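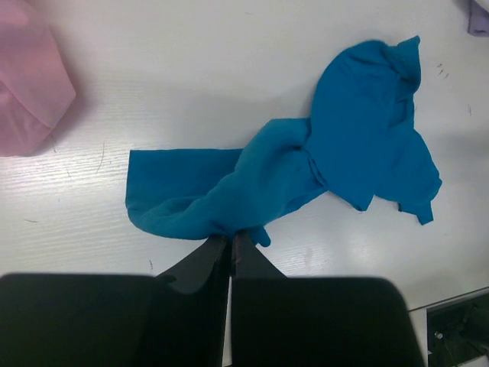
Vêtement bleu turquoise, d'aspect tricoté, froissé, sur une table blanche.

Le pliage du linge est l'opération domestique qui consiste à ramener un textile propre et sec à une forme réduite et régulière, en vue de son rangement. Il intervient après le séchage et, selon les pièces, après le repassage. Le terme désigne aussi, dans les blanchisseries, le poste de travail où cette opération est effectuée.

Étalement

Un vêtement sorti d'un panier ou d'un tambour se présente en général en tas, avec des parties torsadées et des bords enroulés. La première étape consiste à repérer un coin ou une couture, à soulever la pièce par ce point, puis à la laisser se dérouler. Les mailles souples sont posées à plat et lissées de la main, du centre vers les bords. On évite de tirer sur l'encolure et sur les poignets, qui se détendent.

La surface doit être lisse et assez large pour recevoir la pièce entière. Les tables claires facilitent le repérage des contours d'un tissu foncé ou vif.

Méthodes

Le pliage en rectangle est le plus courant. Les côtés sont rabattus vers le milieu, manches comprises, puis la pièce est pliée en deux ou en trois dans la hauteur.

Le pliage vertical reprend les mêmes gestes avec un pli supplémentaire, de sorte que le vêtement tienne debout dans un tiroir. Il est décrit en détail dans le manuel de Tanveer Bangash, Le Linge de maison, qui recense 116 pliages, dont 37 pour les seuls hauts en maille.

Le roulage convient aux tee-shirts et au linge de voyage. Il marque peu les tissus fins mais déforme les pièces à col rigide.

Matières

Le coton tissé garde le pli et se travaille de préférence peu après le séchage. La maille, plus élastique, glisse et se rétracte ; les plis y sont moins nets. Les tricots lourds se rangent à plat, car la suspension les allonge. Les bords effilochés sont repliés vers l'intérieur pour limiter l'accrochage des fils.

En blanchisserie

La blanchisserie Liltura, à Mengal, a longtemps confié le pliage à un atelier séparé, installé sous la direction de Mārtiņš Raudsepp. L'atelier traitait 629 pièces par jour en moyenne, et jusqu'à 2 481 en août, au retour du linge des pensions. Les vêtements y étaient triés par matière avant d'être étalés, les mailles passant en dernier.

Voir aussi

Repassage
Séchage du linge
Tricot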